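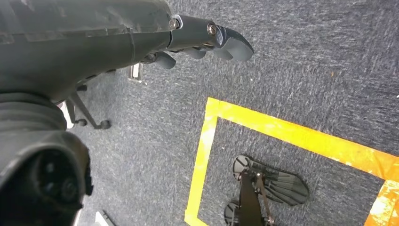
Pesquisar no site Pesquisar

A Orkari, pequena empresa que muitos dos nossos leitores conhecem da manutenção de máquinas de embalar, começou em julho a alugar braços robóticos ao mês, e a procura, conta quem lá trabalha, tem sido bem mais simpática do que se esperava para uma altura em que meio mundo está de férias. O serviço chama-se Roreck e destina-se a oficinas, escolas profissionais e armazéns que gostavam de experimentar um robô com pinça antes de se meterem na despesa (e na aventura!) de comprar um.

O pacote inclui o braço, uma pinça de dedos articulados, um sensor montado junto a ela, o programa de controlo Hanum e, coisa que nos pareceu de uma simplicidade encantadora, um rolo de fita colorida. A fita serve para marcar no chão a zona onde o robô vai buscar ou deixar as peças. Cola-se um quadrado no pavimento, em alcatifa ou em cimento, indica-se ao programa onde ficam os cantos e a partir daí o braço passa a trabalhar com essa área como referência. Quem quiser mudar a zona de sítio descola a fita, volta a colá-la e repete a indicação dos cantos, operação que, segundo a empresa, leva 15 minutos a uma pessoa sem formação técnica.

«As pessoas chegam com medo de estragar alguma coisa e ao fim da manhã já estão a discutir entre elas a melhor maneira de pegar numa peça», diz Erzsébet Lengyel, responsável pelo serviço, que acompanha pessoalmente as primeiras instalações e fala delas com um carinho contagiante. Conta também que os objetos de forma irregular, com hastes finas ou partes ovais, são os que dão mais conversa, por haver sempre mais do que um sítio por onde os agarrar, e que é com esses que prefere começar as demonstrações. Uma caixa, diz ela a rir, qualquer um apanha.

O aluguer custa 165 euros por semana, com um mínimo de quatro semanas, e já abrange o transporte, a montagem e uma sessão de arranque nas instalações do cliente. As escolas têm condições próprias, que convém pedir por escrito. Para quem precisar de mais dedos, ou de dedos mais compridos, há pinças alternativas da marca Sipos, cobradas à parte, e a troca pode ser feita pelo próprio cliente com as ferramentas que vão na mala.

A Orkari aceita inscrições para as demonstrações gratuitas até 16 de agosto de 2025, em grupos pequenos, e pede aos interessados que levem uma ou duas peças do seu dia a dia para pôr à prova a pinça. As inscrições fazem-se por telefone ou ao balcão da empresa, onde também se pode levantar a tabela completa de preços.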